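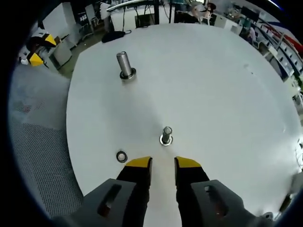

Round table, two bolts. April meeting.

GELAVIER CIVILIAN REVIEW PANEL
Minutes, April

Called to order at 6:40 p.m., the 6:30 start having been observed mainly by the clerk. Eusebio Pacheco in the chair. All seats filled except the one reserved for the police union, which sent regrets and a parking receipt.

Minutes of the previous meeting
Approved after one correction. The deputy chief did not "refuse" to release the overtime logs. He "declined for now." The clerk has changed the wording and left the logs where they were.

Complaints
The department reports 49 complaints open. Most concern traffic stops on Huamán Street, where the speed limit changes twice before the gas station and the signs are behind a tree. The chair asked when the tree would be trimmed. The captain said the tree belongs to Parks. Parks was not present. The chair asked the captain to call Parks, and the captain wrote something down.

One complaint has been listed as "pending interview" for so long that the officer in question has retired. Counsel advised that retirement does not close a complaint. The captain said he had been under the impression that it did. File to stay open.

Lollumine contract
The representative from Lollumine joined by phone to talk about the ankle monitors. The county leases the units, and people on pretrial release are charged for any that come back damaged. The fee is $400. Members asked what counts as damage. The representative said "anything outside normal wear" and, when asked about normal wear, said he would have to get back to us. He was last asked this in the winter.

A resident told the panel that her son's monitor sent a low battery alert while it was plugged in, and that deputies came to the door over it. The representative said an update was on the way. Motion to ask the county to stop collecting the damage fee until there is a written definition. Passed, with one abstention from the member who could not hear the phone.

Fellent report
The outside review of the evidence room, by Fellent, has arrived. It runs to 355 pages, a good share of them appendix. Members received it the afternoon of the meeting and were invited to share their thoughts. Thoughts were brief. Counsel pointed out that the missing cash envelopes are discussed in a section titled "Opportunities." Held over to May, by which time members are expected to have read it, or at least the part with the envelopes.

Public comment
Comment ran nearly 20 minutes. Three speakers on Huamán Street, one on the evidence room, and one on leaf blowers, who was thanked and given the number for Code Enforcement. A former dispatcher asked why the online complaint form logs people out before they can attach a file - the captain said he had not tried it. The chair suggested he try it.

Action items
Captain: call Parks about the tree, and submit a test complaint through the online form.
Clerk: send the fee motion to the county.
Counsel: memo on complaints against retired officers.
Lollumine: definition of normal wear, in writing.
Deputy chief: overtime logs. Carried over, again.

Adjourned 8:25 p.m. The next meeting will be in the same room, unless Zoning wants it.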